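Workshop Tips > Phones & Small Electronics
Print this page | E-mail this page

Making a phone battery last past its second year

Most phones sold in the last several years have a sealed lithium-ion cell and no easy way to swap it. The cell wears with use and with time, and the rate at which it wears depends mostly on heat and on how long it sits at a high charge. Both can be managed without much effort.

Charge level

A lithium cell is under the most stress when it is full. If the phone has a charge limit in its settings, turn it on and set it to 80 or 90 percent. The menu is usually under Battery, sometimes under Battery Health or Device Care. Phones without a limit often have an adaptive mode that holds the charge partway overnight and finishes it before the alarm. Adaptive mode needs a regular schedule to work. Shift workers will get better results from a fixed limit or from charging during the day.

Do not run the phone flat on purpose. Full discharge cycles were advice for nickel batteries. The one exception is when the percentage reading has drifted and the phone shuts off with charge still showing. In that case run it down once, charge it to full with the phone switched off, and leave it on the charger for an extra hour.

Heat

Keep the phone out of direct sun on a dashboard or windowsill. In August a parked car gets hot enough to do permanent damage in one afternoon. Take the case off for fast charging if the back feels warm through it. Wireless pads run warmer than cables, and a phone sitting off center on the pad runs warmer still. Navigation with the screen at full brightness while charging is the worst ordinary combination – move the mount to an air vent and lower the brightness.

Do not put a hot phone in a refrigerator. Condensation forms inside the housing. Switch it off and set it on a bare, hard surface in the shade.

Cables and ports

A port that charges only at one angle is usually packed with lint. Power the phone off, then work a wooden toothpick along the back wall of the port and lift the lint out. No metal pins. No compressed air held close. If the plug still does not seat fully, try a second cable before paying for a port repair.

Cables fail at the strain relief. Pull on the plug, never on the cord, and coil loosely. I label mine with the date of purchase on a piece of masking tape. The Cereck cables I bought as a set of 4 are still in use, with one replaced after a chair rolled over it.

Storage

A spare phone should be stored half charged and powered off, in a dry room at normal temperature. Check it every three months and bring it back up to half. Mine was at 62 percent when it went in the drawer and had lost very little by the next check. A phone stored flat may not start again.

When to replace the cell

Many phones report battery capacity as a percentage of original. Below 80, expect shorter days and occasional shutdowns in cold weather. Phones that also show a cycle count are useful for comparison. Mine is past 700 cycles and still gets through a workday, with the charge limit on since new.

If the back cover is lifting or the screen is bulging, stop using the phone at once. Do not press the panel back down and do not charge it. Keep it away from anything that burns and call a repair shop or the local hazardous waste site for drop-off instructions. Ghazal Ghasemi at the Iststead repair desk asks that swollen phones be mentioned on the phone before they are carried in.

Reader additions

Leopold Marti turns off 5G at home, where the signal is weak, and reports a longer evening. Worth trying – a modem searching for signal uses more power than most apps.

Hye-jin Han keeps chargers, adapters and SIM tools together in one open bin. Lidded boxes tend not to get used.

Contact the editor: Banafsheh Taheri | Copyright Jafarzadeh Home Pages | Back to top 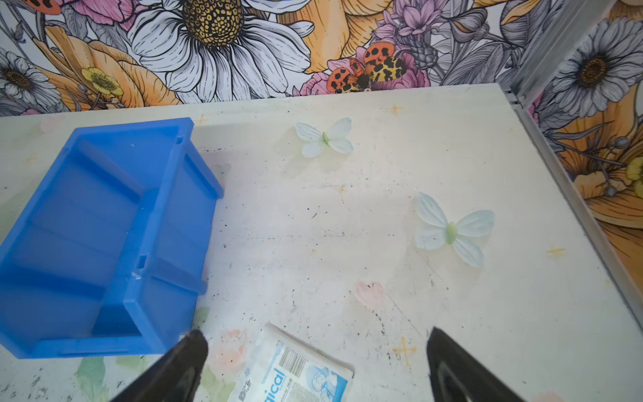

Blue plastic bin, open top, on a white table.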